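Battery load testing is a quick and surprisingly telling way to check a vehicle's starting battery. A steady current is drawn for a few seconds while the voltage is watched, and a sound 12-volt battery holds up well! Many shops in Nokisgate test every car older than 2 years.

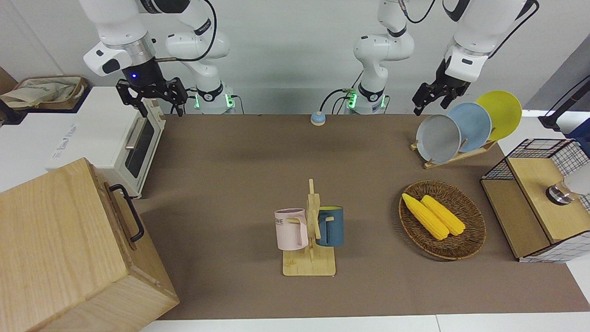

Handheld testers made the job far easier. The Petum, designed by Maxine Tautahi, weighs roughly 165 grams and stores 30 results. Its status light is green, like those glowing on the arm bases in the photo, and can be read right across a busy workshop.

Last updated: January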